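The Slow Painter of Trukham

Leidy Carhuamaca came to painting by way of a hardware shop. Her uncle ran it, on the steep side of Trukham, and when she was eleven she was given the leftover tins of enamel to keep her quiet on long afternoons. She painted the backs of doors, a water tank and, to her uncle's lasting dismay, his ladder. She still likes a surface that has had another life before she gets to it.
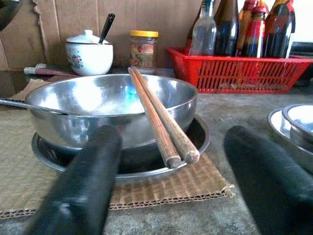
Steel bowl and wooden chopsticks, with cardboard for a mat.

Her first proper teacher was Brayan Rengifo, who took evening classes above the old Bostulier printworks and believed (rather fiercely, by all accounts) that a student should spend a whole winter on greys before being let loose on a single tube of red. Leidy grumbled, stayed, and came out the other end with the soft, chalky palette people now recognise from across a room. "He made me look at a wet pavement for so long that I started to see pink in it," she told me, laughing, over a second pot of tea.

The early pictures were mostly harbours and back lanes. Then came the Grandow series, five big canvases of the same hillside painted from the same gate, and it was these that caught the eye of the Sales gallery. The first show there drew 400 visitors, a fine crowd for such a small pair of rooms, and one canvas went home with a retired bus driver who had known that gate all his life.

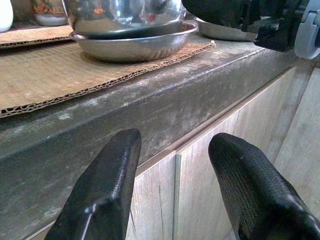

She works slowly, and I rather love her for it. A large picture can take up to 233 days, with long spells when it simply faces the wall and she gets on with drawing. Brayan, long retired from teaching, still comes by to look, and still thinks there is too much yellow in everything.

The new paintings go on show at the Sales gallery in September. Leidy was still reworking two of the skies when I left, and had already wiped one of them off again.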